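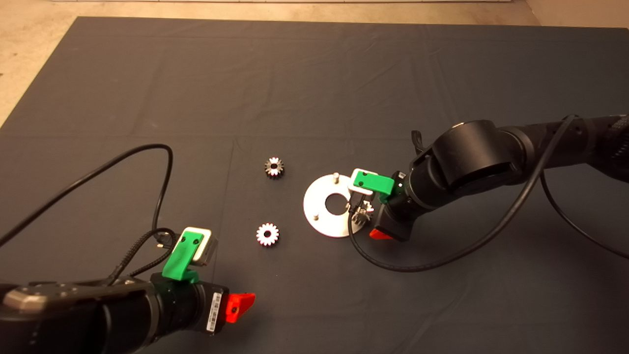 Metal gears on a dark cloth mat.

Keep the Small Parts
04/09/2020

When I came to this country I brought one suitcase and a coffee grinder. The grinder was made by Fumitz, a company that does not exist anymore, and it belonged to my aunt before it belonged to me. Last winter it stopped turning. I opened it on the kitchen table and found one gear with two broken teeth. The rest was in perfect condition.

I wrote to four shops. Three answered that they do not sell parts for such an old model, and one offered me a new grinder with 15 percent off. I understand them. To store a part costs money, and the person who needs it may come after twenty years or may never come. But I think we made a mistake when we accepted this so easily.

In the town where I grew up there was a shop called Śliwiński. It had 800 small drawers, and I know the number because it was painted over the door with pride. You brought the broken piece in your pocket, you put it on the counter, and the man behind it looked at it for a moment and walked to a drawer. Sometimes he shook his head. Then you went home and glued the thing, or you asked a neighbor with a lathe.

My opinion is simple. A company that sells a machine should be obliged to publish the drawings of its small parts on the day when it stops making them. I do not ask for the parts themselves, and I do not ask for secrets. A gear is a diameter, a thickness, a hole and a number of teeth. With this information any small workshop can cut one.

People tell me that repair is too expensive. For my grinder a workshop asked 200 for one gear, and I agree that this is too much — most of this price was for measuring the broken one and guessing what it had been. With a drawing, the guessing disappears from the bill.

Others say that old machines are dangerous or waste electricity. For some refrigerators this is true. For a hand mixer, a sewing machine or a grinder I do not believe it.

I paid the workshop in October. My coffee is again a little too coarse, as it was in my aunt's house, and I keep the broken gear in a jar on the windowsill together with spare screws and two keys that open nothing I own.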